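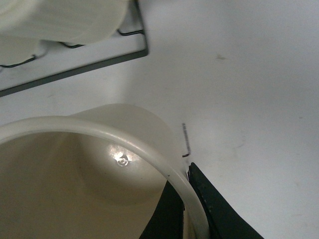 Re: [Planach 厨房] 酒酿不出水,还发酸(附一大堆别的)

发件人:阿蕙
收件人:Planach 厨房邮件组
日期:2018年3月2日

大家好,Kacper 好!

你那封信我是在电车上看的,看到“像一锅冷掉的剩饭”那里就笑出来了,旁边的老太太瞪了我一眼。别灰心,我在 Pruvport 的头一个冬天也做出过一模一样的冷剩饭,而且接连做了好几锅,最后全拌进面糊里烙了饼。饼倒是不难吃。

我下面一段一段地回,引用的是 Kacper 前几天的原信,没看到那封的朋友可以顺着看。写着写着又扯到豆花和汤圆上去了,只想看酒酿的人看到“温度”那段就可以停了。

Kacper Kalinowski 写道:
> 各位老师好,我是 Kacper,在成都念过书,中文写得不好请原谅。我很想念早上的醪糟鸡蛋,所以自己试着做醪糟。我买了圆的糯米,泡了一个晚上,放在电饭锅里煮,然后加了酒曲。

好,先说第一件事,“放在电饭锅里煮”。我猜你是像平时煮饭那样加了水,按下开关,等它跳。这样煮出来的糯米太软太湿,粒和粒粘成一团,曲拌不进去,里面也不透气。做酒酿的米要蒸,蒸出来一粒是一粒,捏起来有弹性,嚼着没有硬芯就好了,宁可稍微硬一点点。

我知道也有人用电饭锅煮得很成功,组里的小邱就是,她的办法是水放得特别少,米泡得特别透。不过她那个锅跟了她好多年,水放到哪儿她心里有数,换一个锅她也不敢打包票(她自己说的,我没有冤枉她)。第一回做还是蒸吧。

没有蒸笼也没关系。我用的就是一口普通的汤锅,上面架一个金属滤盆,滤盆里铺一块纱布,糯米沥干水摊在纱布上,中间用筷子戳几个洞让蒸汽上得来,盖上盖子大火蒸。滤盆和锅边之间如果漏气漏得厉害,就拧一条湿毛巾围一圈。毛巾别垂下去碰到火!我碰过,厨房里那个味道过了好几天才散。

蒸到一半的时候,揭开盖子往米上洒一点凉开水,用筷子翻一翻再接着蒸。这一步我妈管它叫“给米喝口水”,她说不喝这口水,上面那层米永远是硬的。我有一次偷懒没洒,上面那层确实硬,酿好了以后吃起来像嚼沙子。

泡米呢,“泡了一个晚上”是对的。我一般泡 14 个小时,也就是前一天吃过晚饭泡上,第二天上午再弄。冬天厨房冷,多泡一会儿没坏处。夏天就要小心了,泡米水会馊,要么放冰箱,要么中间换一次水。判断的办法是拿一粒米用指头一捻,能捻成粉就行,捻不碎就接着泡。

圆糯米长糯米都可以。我老家用圆的,出来的酒酿软一些甜一些,长的比较有嚼头。Głowacki 那家杂货店靠墙最下面一层有长糯米,袋子上写的是做甜点用的米,我一开始还以为是做米布丁的那种,站在那儿研究了半天。千万别买错成米布丁米,那个是普通圆粒米,煮出来黏,可它不是糯米。分辨的办法很简单,糯米生的时候是不透明的,白得像粉笔,普通米是半透明的。

> 酒曲是我从成都带回来的,一个小袋子,上面写 8 克。我把整个袋子都放进去了,米是一公斤。我想多放一点比较快。

哎呀,这个想法太有人情味了,我也这么想过。可是多放不会更甜,反而容易发苦,而且劲儿特别大,酒味先冲出来,甜味没跟上。我用的也是 8 克一袋的那种,一公斤干糯米放 3 克,剩下的把袋口卷紧夹好,套个密封袋放冰箱,下回再用。要是各家袋子背后写的用量不一样,以袋子上的为准,牌子不同,劲儿差得很远。

还有一个问题要问你,这袋曲你带回来多久了?过了期的曲,或者在暖气片旁边的柜子里躺了一年的曲,很可能已经没有什么活气了。我有一袋就是夏天跟着行李在转机的地方晒了一下午,回来怎么做都不行,米是好米,温度也对,就是一点动静都没有,最后我才想到是它。拿不准的话先用一小碗米试一试,不要一上来就一公斤。一公斤糯米蒸起来也是很累人的。

老式的那种圆球酒曲(我外婆叫它“酒药”)要先碾成粉,碾得越细越好。我没有石臼,就装在袋子里拿擀面杖敲。敲的时候袋子外面再套一个袋子,不然满桌子都是粉。

> 我把曲放进去的时候米还很热,因为书上说细菌喜欢温暖。

Kacper!找到凶手了。

曲里头的那些小东西喜欢温暖,但是它们不喜欢被烫死。刚出锅的糯米,就算摊开了,中间还是烫手的,你把曲撒上去,等于把它们扔进开水里。米要凉到摸上去温温的,跟手背差不多,甚至稍微凉一点都行,再拌。凉了还可以捂回来,烫死了可就救不活了。

我的做法是米蒸好以后倒进大盆里,浇凉开水(一定是烧开过又放凉的水,不要用自来水),一边浇一边用干净筷子把米拨散。这样凉得快,米粒也分开了。水不要多,米湿润、能散开就够,盆底不要有积水,有就倒掉。然后把曲粉分几回撒进去,每撒一点就拌一拌,留一小撮最后撒在面上。

拌好装进容器,用勺子背轻轻压平,别压太实,中间掏一个小窝,一直掏到底。那个窝是用来看出水的,每天掀开盖子瞄一眼,窝里有水了,水是清亮的、闻着香的,那就成了。有的人说窝是为了透气,有的人说就是图个好看,我不管,我每次都掏,不掏心里不踏实。

> 然后我把碗放在窗户旁边。两天以后没有水,第三天有一点点水,但是很酸,上面有白色的毛。我的女房东 Bożena Szulc 太太说她觉得应该扔掉。请问白色的毛是不是坏了?

先替我向 Szulc 太太问好!她谨慎是对的,不过白毛要分开来看。

白的、短的、像一层薄绒,味道还是香甜带点酒气,这种是正常的,是曲里本来就有的根霉长出来的菌丝,拿干净勺子往下一压拌进去就看不见了。我小时候外婆掀开棉被看见白毛还高兴呢,说今年的酒药好。

要是颜色不对,黑的、绿的、红的、粉的、橘黄的,不管多小一块,整盆都扔掉。不要想着把有颜色的那一块挖掉,下面的照样吃。也不要煮一煮再吃。糯米再贵也没有肚子贵。闻着有馊臭味、拉黏丝的,也一样扔。

你这一锅又酸又不出水,按你说的情形,我看是曲被烫伤了一大半,剩下的没有力气,别的杂菌就趁机跑进来了。窗户旁边又冷,三月份的窗户旁边,白天有太阳晃一下,晚上跟放在外面差不多。所以这一锅我同意 Szulc 太太,扔了吧。不要心疼。

温度

单独说说这个。国内南方的朋友夏天做酒酿,根本不用管,往桌上一放就好了,所以网上好多方子写得特别轻巧,“置于温暖处”,五个字就完了。我们这儿哪来的温暖处?

最合适的是 30 度上下。我试过的办法大致有下面这些。

烤箱只开灯不开火。我家那个老烤箱的灯泡还是发热的那种,关上门,里面刚刚好。后来搬家换了新烤箱,灯是冷光的,一点热气都没有,我傻等了两天。所以你先放一支温度计进去试试再说。另外请在烤箱门上贴张条子!我的室友曾经在里面有酒酿的时候预热烤箱准备烤比萨,我不想再讲下去了。

泡沫箱加热水瓶。这是小邱的法子,我觉得最省心。找一个装海鲜的泡沫箱子洗干净,把容器放进去,旁边放一瓶热水,瓶子外面裹条毛巾,盖上盖子,早晚各换一次热水。瓶子别贴着容器放,贴着的那一面会太热,酿出来一边酸一边甜。

暖气片旁边。注意是旁边,不是上面。我放过上面,底下那层米都快烤干了。搬一把椅子放在暖气片跟前,容器搁在椅子上,再搭一条旧毛毯,毛毯连暖气片带椅子一起罩住一点,里面暖烘烘的。

酸奶机。组里好几个人用这个,它的温度是给酸奶设的,对酒酿来说偏高,容易酸。要用的话,盖子留一条缝,或者通一阵电断一阵电。Endivico 有一款能调温度的,如果你正好想买可以看看,我没用过,是别人在组里提过一嘴,有用过的朋友来说说吧。

羽绒服。真的,我第一回做成功就是用羽绒服裹的。米装进容器的时候本来就带点温度,裹得严严实实,它自己发起来以后还会发热,所以不太需要外面再加热。缺点是那两天出门没有羽绒服穿。

时间上,温度对的话,一天多一点就能闻见香味,窝里开始有水。我一般第二天晚上尝一口,够甜就放冰箱。放到 50 个小时还不收进冰箱,我家的就开始有酸头了,酒味也冲,像你这样拿来煮鸡蛋的,最好早一点收。喜欢酒味的可以再放放,组里老郑就专门爱喝冲的,他那个我闻一闻就脸红。

放了冰箱也不会完全停下来,只是变慢,所以盖子不要拧死!拧死了里面有气,开的时候会喷。我有一罐喷到天花板上,搬家的时候我站在梯子上擦了老半天。

> 还有一个问题,我的碗洗得很干净,我用了洗碗的液体。大家说不能有油,是真的吗?

是真的,而且不光是油,生水也不行。我外婆做酒酿那天,谁也不许进厨房煎东西,她还要先拿肥皂洗手,洗完再用开水烫过的布擦。当时我觉得她迷信,后来自己做多了才慢慢服气。

我现在的规矩是,容器、勺子、筷子先用洗洁精洗一遍,冲干净,玻璃的和陶的拿开水烫一遍,倒扣在架子上晾到一点水珠都没有。塑料的要看耐不耐热,不耐热的就别烫了,也别拿来装,容易划花,划痕里洗不干净。擦碗布千万别用,擦碗布上什么都有,你以为擦干净了,其实是给它抹了一遍。

最容易忘的是盖子。碗烫得好好的,盖子从柜子里拿出来就扣上了,上头还沾着上回装红烧肉的油。还有就是尝味道的勺子,尝过一口又伸进去,第二天准变味。每回拿一把新勺子,尝完就扔水槽里。

木头筷子我也不爱用,用久了里头吸了味道。我专门留了一双不锈钢的只做酒酿和泡菜,平时谁也不许动(但是总有人动)。

> 最后,醪糟和酒酿和甜酒是一个东西吗?我在成都听说醪糟,在网上找到酒酿,有一个湖南的同学说甜酒。

哈哈哈,这个问题你可别在饭桌上问,问了菜都凉了还没讲完。

简单说就是一个东西,各地叫法不同。四川人叫醪糟,江浙上海叫酒酿,湖南湖北好些地方叫甜酒、米酒,我外婆那边叫“酒糟”,可是别处的酒糟又指的是榨完酒剩下的渣子,做糟鱼糟肉用的。所以看方子的时候要看清楚人家说的到底是哪一种。口味上也有点差别,有的地方喜欢水多,有的地方喜欢米多,不过这都看你自己喜欢。想要水多,就在出了甜水以后加一点凉开水,再放半天。

做好以后怎么吃

既然你是冲着醪糟鸡蛋来的,我就多啰嗦几句。

水烧开,先下小汤圆或者年糕片(没有就算了),浮起来以后把火关小,打鸡蛋。喜欢荷包蛋的就贴着水面轻轻滑进去,别搅,等蛋白凝了再动。喜欢蛋花的就打散了淋。酒酿最后放,放下去稍微滚一下就关火,煮久了会发酸,香味也跑光了。糖要不要放看你那锅甜不甜,先尝再放。枸杞、桂花,有就撒一点。我这儿桂花不好找,有一年我妈给我寄了一小瓶糖桂花,我省着吃,省到最后结成一块石头,拿热水泡了瓶子才化出来。

小汤圆自己搓也很快,糯米粉加温水揉成团,揉到跟耳垂一样软,搓成细条,揪成小粒,滚圆。水一点一点加!糯米粉这东西,多一勺水就成了浆糊,然后你加粉,又干了,再加水,最后搓出来够一整栋楼的人吃。吃不完的摊在盘子上冻硬了再装袋,要是直接装袋冻,就冻成一个大疙瘩了。

还有发面。用酒酿的汁水代替一部分水来和面,蒸出来的馒头特别香,还有一点点甜。不过光靠酒酿发面很慢,我没那个耐心,都是再加一点酵母。

烧鱼的时候放一勺,烧肉的时候放一勺,代替料酒和糖,都好。干烧虾最好吃,我想起来就饿。

牛奶也行。把酒酿的汁滤出来,米不要,跟牛奶搅匀,小火隔水蒸,凝住以后放凉,就是米酒味的奶冻,北京人叫奶酪的那个。汁跟奶的比例我到现在也没有摸准,每一锅酒酿酸甜都不一样,凝得好不好有点看运气。上个月做的那回就没凝住,我们当饮料喝了。有没有哪位北京的朋友给个准方子?我求了好几回了!

顺便说说豆花

上次聚餐小邱做的豆花,好几个人来问我,我就一并在这里说了,小邱同意的。

豆子是在 Głowacki 买的干黄豆,泡到胀透,掰开豆瓣中间是平的没有凹下去就行。打浆以后要滤,滤得越细越嫩,她滤了两遍,纱布叠起来用。生豆浆煮的时候会假沸,看着泡沫涌上来像是开了,其实没有,得把火关小,撇掉泡沫,再实实在在地滚上好几分钟,没煮透的豆浆喝了会闹肚子,这个不能马虎。

凝固她用的是内酯,拿一点凉开水化开,放在要装豆花的盆底,豆浆关火以后稍微等一等,然后从高一点的地方一口气冲下去,盖上盖子不要动。不要动!不要掀开看,不要晃,也不要用勺子去试。我每次都忍不住,所以我做的总是碎的。

浇头那天有甜的有咸的,为了这个桌上差点打起来,我就不再挑事了。我站甜的。

有一点跟酒酿可以接上,热豆花上面浇一勺冰的酒酿,连米带汁,不用再放糖。我觉得比红糖水还好吃,你们试试。

再说几句别的

Kacper,你下一回做的时候先少做一点,半公斤米就够了,曲也减半,这样就算不成也不心疼。蒸,凉透,干净,捂住,第二天晚上尝。要是还不出水,你拍个照片发到组里来,把放的位置和温度也写上,大家帮你看看。

我冰箱里现在还有半袋没有过期的曲,你哪天路过可以来拿,也可以拿一小罐现成的回去给 Szulc 太太尝尝,让她知道这东西好的时候是什么味道,下一回她看见白毛就不会那么紧张了。她要是不能沾酒,就提前跟她讲一声,里头多少是有一点酒精的。开车来的也别空着肚子吃一大碗。

另外,你的中文写得很好,不用请原谅。只有一处,“女房东”平常说“房东”就可以了,后面跟着“太太”大家自然知道。

老郑上回问的咸鸭蛋我没有忘,这封实在太长了,下封再回。鸭蛋现在还不好买,市场上那个卖蛋的说要等天再暖一点。你要是急,先拿鸡蛋腌,鸡蛋腌出来蛋黄不怎么出油,凑合吃。

还有一件事,借我大蒸笼的那位朋友,我忘了是借给谁了,用完了麻烦说一声,我想蒸年糕。

祝大家都出甜水!

阿蕙

(Kacper 又及里问的“可以用糯米粉做酒酿吗”,不可以,得是整粒的米。黑糯米可以,皮厚,要多泡些时候,我会掺一半白的,颜色紫紫的很好看。)

--
Planach 厨房邮件组
回信请保留标题前面的方括号,引用别人的信时请只留要回的那几句。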